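Home | Gallery | Posts | Gear | Say hi

Teaching laundry by hand, 3 Feb 2021

So I finally got my act together and put up a few pictures from the folding work! If you're new, we show our arm (its name is Plidonen, and no, I didn't pick it) how to do chores by doing them ourselves with a pair of hand-held grippers. The grippers record what our hands are up to, and later on the arm has a go at copying it. We've been at this since December, first with towels, which were easy, and now with pants, which are so much harder than I expected. Cormac Hegarty does most of the recording, I do most of the sorting and the grumbling.

Folding and the basket

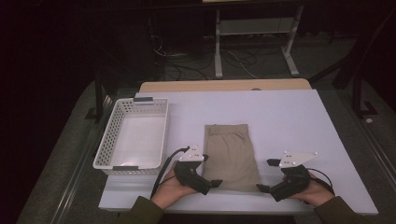 I get asked all the time why we don't just drive the arm with a joystick. We tried it! Four of us took turns on the remote rig back at Limley and my folds looked like a dropped sandwich. With the grippers you can feel the cloth drag a little, and your wrists already know what to do. The trick is to keep both hands in close before you start, one gripper on either side of the garment and nice and low, so the first pinch is a small move and not a big swoop. Keeping the basket off to the left like that is Clodagh Mac Carthaigh's rule, and she's strict about it (we had a long argument over left versus right and she won).

The waistband problem

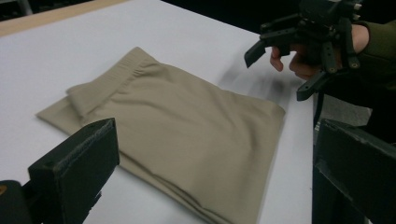

Oh, stretchy pants. I could write a whole separate page on these. Our first model was trained on 457 demonstrations, nearly all of them towels, and it went looking for a long straight edge every single time. Well, elastic doesn't give you one. All those little puckers along the top make the cloth bunch up, and the arm would grab one ridge and pull the whole fold crooked. Now we try to take hold a bit further down, on the flat part, and let the waistband come along for the ride. It's slower, but I'm much happier with the results, and Cormac has stopped sending me sad-face messages at midnight.

Over at the tray
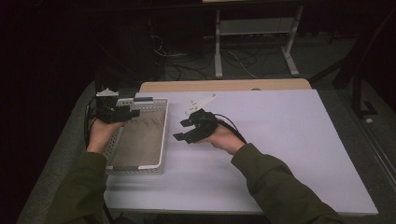

What's next

We're up to 3040 demonstrations now, counting the towels, and I want to get a good batch of shirts in before we train again. Sleeves scare me. Clodagh thinks we should do three practice runs before each recorded one, and she's probably right, but it does eat up the afternoon. I'm also rewriting the labeling tool (we call it Jenuna) so you can tag a bad grasp while you watch instead of going back for it later. If you've taught an arm to fold anything with buttons, please write to me, I'd love to hear how you held the thing!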